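Workshop notebook – July
Bench 2, shelf job for the Edwards room

Started after lunch. Plank on the low table with the foam board down, so the faces don't get marked.

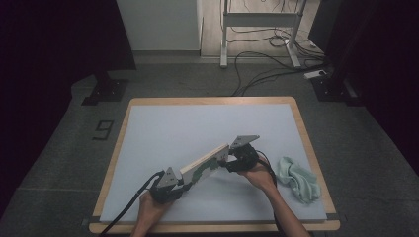

Board and surface
The foam board stays on the low table for the rest of this job. It covers most of the top and leaves the wood edge showing all around, handy for resting a square against. Wipe it before each piece. One grain of grit under there and the face is scratched, as happened with the first Urnik shelf.

Plank
Light tan, grain clear enough to follow by eye. Cut list says 600 long, finished length 556 between the brackets. Leave it long for now and trim after the faces are done. Width stays as it comes.

The green patch in the middle is the thing to sort out. It is uneven and I don't want to sand straight over it until I know what it is. If it's tape, lift it by hand and clean off the glue. If it's paint, scrape first, then 120 grit, then 180. Try a small spot near the edge of the patch before doing the lot. If it has gone deep, that face goes to the underside. Emateo finish is clear and will hide nothing.

Handling
Lift from both ends and turn it over in the air. Don't drag it or roll it on its edge – the foam dents and the dent stays. Keep the green towel to the right side of the board for dust. No oil on that one, please. Oily rags go in the metal can by the door.

To do
Check the plank for twist against the long straightedge.
Mark the better face in pencil, on the end grain only.
Drill bracket holes, 11 in from each end after trimming.
Order more 180 paper, the Plokus box is nearly out.

Stopped at 4:30. Brackets not opened yet. Still need to ask whether the Edwards room wants the front edge rounded or left square, as the drawing shows it one way and the cut list says the other.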